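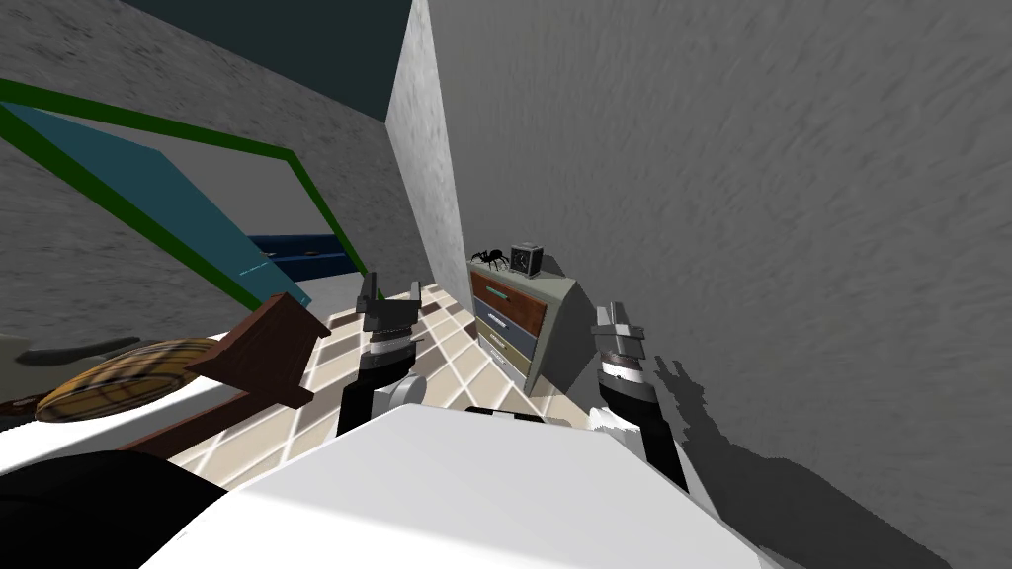 Huteck Simulation Group
Pre-collection check, bedroom set, two-arm robot
Project: Rarnelum
Mon 28 January

1. Scene loads without errors. OK
Comment: Second load was slow. Log saved with the batch.

2. Both grippers open at start. OK

3. Objects in place on the nightstand. OK
Comment: Spider on the left, alarm clock on the right, as seen from the robot. Do not swap them in this batch.

4. Clearance between right arm and wall. WATCH
Comment: The right arm starts close to the wall. Contact stop is set on for all runs. Operators should move the arm inward before reaching forward.

5. Gripper view streaming. OK
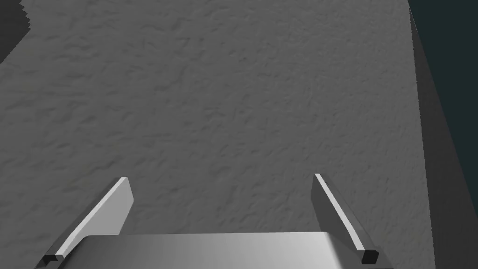 Item 5. Gripper view, fingers open, nothing held.

Comment: Jagged edge in the upper left corner of this view. Rendering only. Does not hold up collection.

6. Episode length limit set. OK
Comment: 200 seconds. Longer runs are cut and marked failed.

7. Failed runs kept in a separate folder. NOT OK
Comment: 1,059 runs from the Aguirre batch were saved with the good ones. Sort before any training job reads the folder.

8. Task text matches the scene. OK

9. Disk space for the batch. OK
Comment: Total is now 3,392 episodes. Next copy goes to the Vultovbridge server after another 100.

Result: Cleared to collect, except that item 7 must be closed first. Item 4 to be checked again in March.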